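The Pallar drift

The Pallar drift is the name given to a calibration fault in a set of hand-held gripper recordings made for the Pallar household tidying project, and to the run of failed robot trials that followed from it. The fault was small, a matter of how the two fingers of a gripper reported the distance between them, but it went unnoticed long enough to spoil a good part of the project's work on putting shoes away. It is remembered with some fondness by the people who spent a whole spring chasing it, and it still comes up whenever newcomers to the project ask why so much time is given over to checking tools before a session.

Background

Pallar began at the Trongate workshop as an effort to teach a two-fingered robot arm the ordinary chores of an entryway: opening a cabinet, picking up a shoe, setting it on a shelf, closing the doors again. People performed each chore by hand with a gripper tool carrying a camera, and the recordings were used to train the arm. Printed square markers on the fingers let the software work out, from the picture alone, how far open the fingers were at any moment. The plan called for 3,000 recordings, and by the end of the collection there were 3,212, spread over several chores.

Shoes were chosen early on as a worthwhile test. A shoe is soft in some places and stiff in others, it can be taken by the heel or by the side, and it has to be turned and lowered into a fairly tight space without knocking the shelf above. Octavio Puma, who planned the recording sessions, liked to say that a robot able to put away a pair of sneakers without fuss would be welcome in any house he had ever lived in.

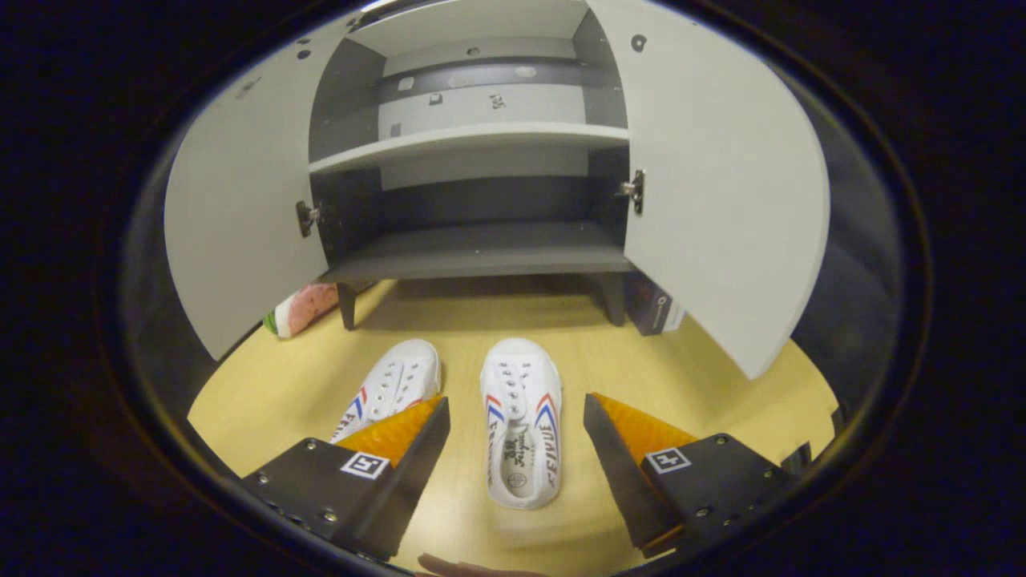 The trouble first showed itself in April, when the trained arm was tried on its own. It would come down over a shoe quite nicely, close its fingers, and then lift away with nothing in them, or else with the shoe hanging by a pinch of fabric until it dropped. In other trials it did the opposite and squeezed much too hard, bending the heel inward and pushing the shoe along the floor until it bumped the cabinet. One such push bent a door hinge, and after that an operator stood by the stop button for every trial — a habit the workshop has kept ever since.

The cause

Suspicion fell first on the arm itself, then on the lighting, and then for a good long while on the shoes, which were thought to be too soft for the job. Fatos Đorđević, who looked after the hand tools, found the real answer while comparing finger openings in older and newer recordings of the same chore. In the newer ones the fingers never quite seemed to close, even when there was nothing between them.

One of the markers had been replaced after its corner began to peel, and the new print was slightly smaller than the old one. The software, still expecting the old size, placed that finger a little farther from the camera than it was, and so got the opening wrong. The error also changed as the fingers moved, so a simple correction would not do. To make matters worse, recordings from before and after the change had been mixed together for training, and the arm had learned two different ideas of what a closed hand was.

Of the recordings made with the faulty marker, 1,000 were measured again using the true size of the print and put back into use. A further 233 could not be saved, mostly where one marker had been hidden behind a shoe or a door at the moment of grasping, and these were set aside for good.

Changes afterward

The workshop took up a checking routine written by Đorđević, known around the benches as the Spahić check after the bench where it was first tried. Before each session the operator closes the fingers fully, opens them fully, and closes them once more on a metal block of known width. If the reported opening doesn't match the block, the tool is put aside and nothing is recorded with it that day. Markers are now printed in one batch, measured with calipers, and replaced in pairs, even when only one is worn.

A limit on squeezing force was added to the arm at the same time, and a second limit stops it when it meets resistance while moving sideways. Neither would have cured the fault, but either one would have spared the hinge.

The shoe trials were taken up again with the corrected recordings, and the empty-handed lifts became much less common. Some dropping went on, particularly with low, soft shoes taken too near the opening, and Puma came to treat this as a separate problem of where to grasp. That work was later passed to the Trovamard project, along with the measuring block and a rather worn copy of the check.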